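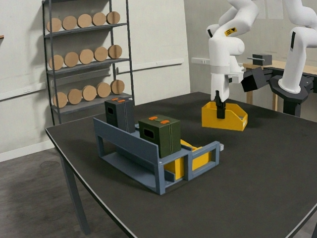

Figure 3. Blue-gray rack with yellow bins, set diagonally on a dark table.

Tahira Minhas and Girish Tomar

4. Where borrowed things go back

Section 3 dealt with what people take from shared storage. Returns are messier. We asked members at two shared workshops, Pukesholm and Guris, to keep a diary of every small item they borrowed and where they left it afterwards. Diaries ran through May. 29 people finished, 11 dropped out early, mostly in the first week.

Three kinds of return came up. Full return, to the marked bin. Near return — right shelf, wrong bin. And what the diaries call "parking": left on the closest table for later. Parking was by far the most common at Pukesholm, where the storage is in a hallway and people have to open a door to get to it. Less so at Guris. Same labels in both places, so labels alone don't explain it.

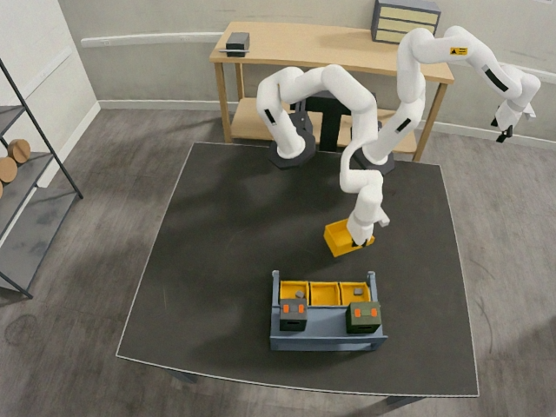 Figure 4. Open yellow bin standing loose on a tabletop.

Loose bins need a separate note. A bin that has left its rack becomes its own storage place, quickly. Diary entries from Guris mention clamps, tape, a bike pump, someones lunch, all in the same bin over a few days. Members did not log these as parked. They logged them as returned. We kept their wording in the counts and flag it here, as the full return figure for Guris is probably too high. How much too high, we can't say.

Color came up more than we planned for. Several members said they "go for the yellow" without reading anything. Stojanovska (the earlier hallway survey, see section 2) found the opposite: people there read labels and ignored color. Different age group though, and the bins in that survey were all one color to begin with. Not a fair comparison.
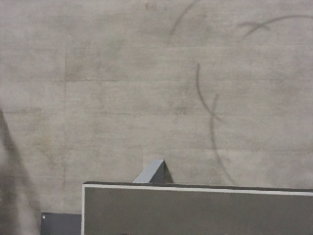 Page last changed: Apr 22, 2025

Walls next. Neither workshop had outlines or hooks on the wall near the bins, and eight members asked for them in the closing interview. We did not test this. Fetska, a tool library with wall outlines for everything, reports few lost items, but it also has a staffed desk and takes a deposit. Hard to pull apart.

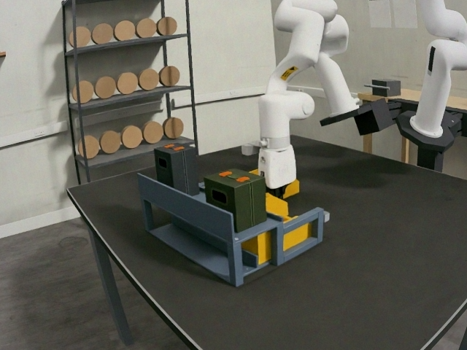
Distance, then, is the best lead we have. Under some 50 steps from bench to storage, near returns beat parking at both sites. Past that it flips. Steps are self-reported and people are bad at it — two members at the same bench gave very different answers — so treat the cutoff as rough. The door at Pukesholm may matter more then the steps do. A follow-up with the door propped open would be cheap to run, fire rules allowing. Full diary coding in section 5.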